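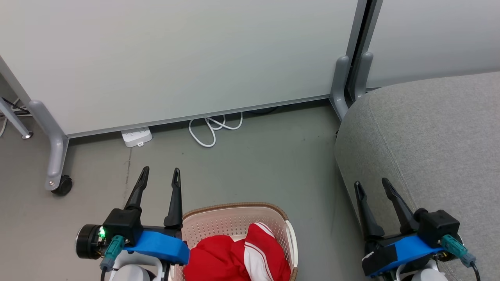
Plastic basket on a smooth gray floor, beside a gray upholstered sofa.

Andura Podcast Recording Kit
Equipment loans for schools and community groups

The Andura kit is available to any school, library or registered community group within the loan area. It is intended for small groups making spoken-word recordings such as interviews, class radio programs and oral history projects. No previous experience of audio work is required.

The kit contains:
Four handheld microphones with foam covers
One Viso four-channel recorder
Four pairs of closed headphones
Four table stands
11 cables, labeled by length
Two memory cards
Printed quick-start guide

The recorder runs on mains power or on eight AA batteries, which are not supplied. Files are saved in WAV format and can be opened in most free editing programs. Groups wishing to edit on tablets should request the Zellora adapter at the time of booking, as stock is limited.

Loan period and charges
The standard loan is 16 days. Schools and libraries borrow the kit free of charge. Other groups pay $38 per loan, payable before collection. Extensions may be granted if the kit has not been reserved by another borrower - please ask at least two working days before the return date.

Training
A short introductory session is included with every first loan. Sessions are led by Despina Stergiou or Prodromos Psarras and may be held at your own site. At least one adult from the borrowing group must attend.

Care and return
Borrowers are responsible for the kit from collection until it is signed back in. Please remove batteries, copy your recordings and clear both memory cards before return. Damage should be reported to Nouhaila Metwally in the loans office.

Page updated Tuesday, August 2, 2022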